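Caderno de oficina, projeto Skarton
segunda-feira, 26 de outubro de 2026

Retomei a tarefa de recolha no chão. Na semana passada a equipa ficou presa na calibração da câmara do pulso e não chegámos a fechar o procedimento. Fica aqui o estado atual para quem pegar nisto a seguir.

O objetivo para a mostra de dezembro continua o mesmo: o braço localiza um objeto pequeno no chão, agarra-o pelo corpo e larga-o na caixa. Objetos previstos: garrafa de plástico e brinquedos pequenos. A prova da Nundis dá 260 segundos por ronda, incluindo o regresso à posição inicial. A versão antiga do regulamento dava mais tempo, por isso os valores que estão na folha da parede já não servem.

Alterações de hoje na configuração:
- velocidade de aproximação reduzida para 50 mm/s nos últimos 100 mm
- abertura da pinça no máximo antes de começar a descer
- limite de força igual ao da sessão anterior
- registo das duas câmaras com o mesmo relógio (o script Begay já faz isto sozinho, basta não o arrancar duas vezes)

Zona de trabalho junto ao purificador e ao suporte da televisão. Câmara do pulso primeiro, câmara da cabeça depois.
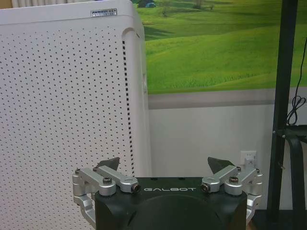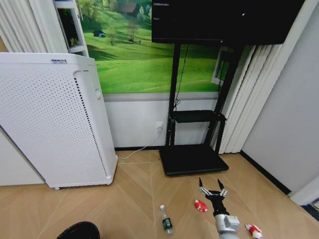 O detetor foi treinado com cerca de 1.000 imagens anotadas, quase todas feitas em cima da bancada. O chão de madeira tem um padrão que não aparece nesse conjunto e desconfio que vem daí a maior parte das deteções falsas. Falta anotar imagens com este fundo. Quem tiver tempo esta semana pode começar pela pasta Imance, que já está separada por objeto. Não misturar com a pasta antiga.

O plástico transparente é outro problema. A profundidade falha no corpo da garrafa e o ponto de preensão salta de um lado para o outro. Vou experimentar usar só a zona do rótulo para estimar a distância. Se não chegar, passamos a usar a tampa como referência, mas isso obriga a mexer no ângulo de entrada e a rever a descida toda.

Verificar também o cabo de alimentação do purificador. O planeador não o conhece. Acrescentei uma zona proibida no mapa, feita a olho, que precisa de ser medida com fita.

Por fazer:
- medir a zona proibida e corrigir o mapa
- anotar as imagens novas
- repetir a sequência com os brinquedos deitados, em várias orientações
- trocar a folha dos tempos na parede
- copiar os registos para o disco do clube antes de desligar o portátil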